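4. Laying the base sheet under the turf

Before you start, sweep the ground and remove all stones. The sheet must lie flat, or you will feel every bump later through the turf.
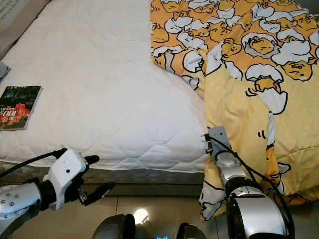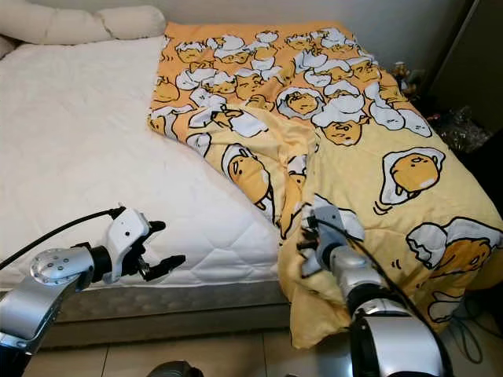
Hinrichs Garden Surfaces, Customer Manuals Department

1. Unroll the base sheet with the printed side down. Let it rest for 3 hours, so that the folds can go out.

2. Cut the sheet with a sharp knife. Leave 50 mm extra on each side.

3. Where two sheets meet, place Evov tape under the joint and press it with the hand roller. Do not overlap the sheets.

4. Fix the edge with the pins from bag B. The distance between two pins is 60 cm. On a slope, please use 30 cm.

Note: On concrete the pins are not used. Take the Evov glue and read section 6 first.

5. Walk slowly over the whole surface in flat shoes. If you find a soft place, lift the sheet and fill it with sand.

CAUTION: Do not work with the glue below 8 °C. It will not become hard.

CAUTION: Keep children and pets away from the open pins.

6. Cut off the extra edge only after the turf is laid (section 5).

Questions about this section: Corina Fuchs, Clirkberg office, mornings only.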